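Progress report, May
Drikora cell: setup and upkeep
Prepared for the Echevarría equipment fund by Begoña Nieto, Cundby workshop

This report covers the work on the Drikora cell since the last payment. The money for this period was for two things: a working model of the cell in simulation, and getting the real arm back into regular use after the wrist repair.

The wrist repair is finished. The play we reported last time came from the gripper flange, where two of the screws had backed out and marked the seat. We dressed the seat, fitted new screws with thread locker, and marked each head with paint so that a loose one shows at a glance. The gripper cable was replaced at the same time. The old one had worn through its sleeve where it rubbed on the housing.

After that we set the tool offset again and ran the arm overnight from Sunday evening. The run was planned for 1000 cycles and it completed them with 2 stops. Both stops were cable warnings, and both cleared after we moved the tie point further up the arm. We have not had the warning again.

The simulated cell is now the place where we try every change first. It has the arm, the gripper and the table, and objects can be swapped from a list. We use it to check reach and approach angles before anyone sends a new program to the real controller. 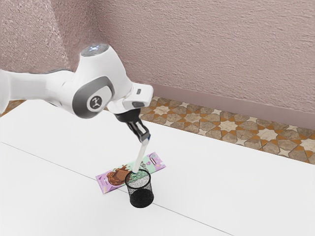

Simulated cell: the gripper holding a thin white stick with its tip inside the rim of the mesh cup.

The cup task is our standard check for the tool offset. A long, thin part makes a small angle error easy to see at the tip. With the old offset file, 411 trials in simulation gave 327 good placements. Most of the misses were on the same side of the cup, which pointed to the offset and not to the grip. The corrected file has been loaded and the same set of trials will be run again before the next report.

Two items are behind. The spare finger set ordered from Gakano has not arrived, so we are still running on the only pair we have. We check the pads at the start of each shift and keep the grip force at the lower setting. The written maintenance sheet is also late. The daily and weekly checks are done, but the section on replacing the brake in the second joint is still a draft, and I want a second person to work through it before it goes in the binder.

Spending is within the budget for the period. The cable and screws came out of the repair line. The finger set will be charged when it is delivered.

Work planned for the next period:

Repeat the cup trials with the corrected offset.
Fit the new fingers and reset the grip force.
Finish the brake section of the maintenance sheet.
Copy the final tie point and cable route into the cell drawings.

No change to the end date is requested.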